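Notes on Demonstrating the Paper Task by Hand

Since July I have been responsible for the hand demonstrations in the Trastine project. The present task is tearing paper and placing the pieces in a lined bin. It was chosen as a successor to the cup-stacking set, which closed at 1,332 accepted episodes.

Each demonstrator works in sessions of 20 episodes, followed by a break. Both hands are to remain in view while a piece is held, and the release is to take place directly over the opening. Demonstrators are asked to work at an even pace — hesitation is copied by the policy as faithfully as skill.
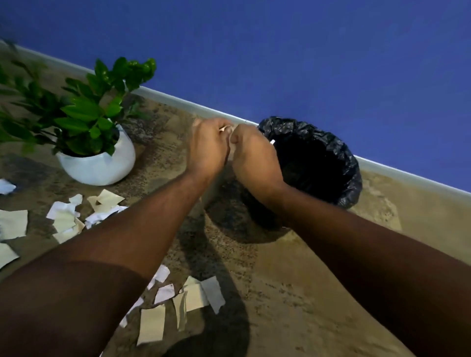
Gwendolyn Haddad wrote to ask whether remote control would not serve better, given that the arms must in the end do the work with their own grippers. Her point is a fair one. We recorded 11 episodes by remote control in the same room, and the operators found thin paper very difficult to pick up without any sense of touch. Those episodes have been kept for comparison.

For the next round, the written instructions will state which pieces are to be picked up first. The current version leaves this open, and eight episodes were returned for review on that account. Revised instructions will be posted on this page before recording resumes.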